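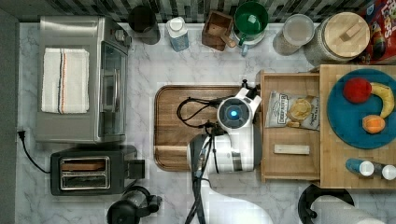 ## The Jarnley Table

Holger Söderlund had sold sports equipment for long enough to distrust any table with a name. This one was the Jarnley, and the brochure promised "tournament bounce in the family home."

"Whose tournament?" he asked.

Lovisa Haugland kept unfolding the legs. She ran the youth club at Kernivham and had 500 to spend, of which the Jarnley would take all but 40. The leaflet said one person could put it up in 4 minutes. She had been at it since lunch.

"You're not helping," she said.

"I'm observing."

He dropped a ball on the near half, then on the far half. It came up higher on the far side. He did it again, hoping to be wrong, and then a third time for the pleasure of being right.
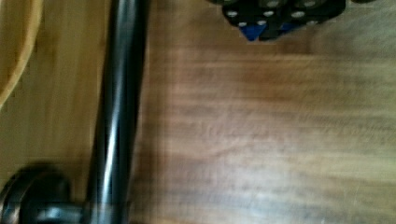 "It's the floor," Lovisa said.

"It's always the floor. I told people that for years." He crouched and looked along the edge. The rep from Krishnan had called it dead level, but the rep had also called him Harold. "They want 180 just for delivery on the better one. I asked."

"So this is the one we can afford."

"That doesn't make it flat."

She handed him a bat. The rubber was already lifting at one corner. He served short, expecting nothing, and the ball clipped the net, wandered over and died on the bad side where she couldn't reach it.

"One–nil," said Holger.

Lovisa fetched the ball from under the radiator. "We change ends after this," she said, and made him write it down.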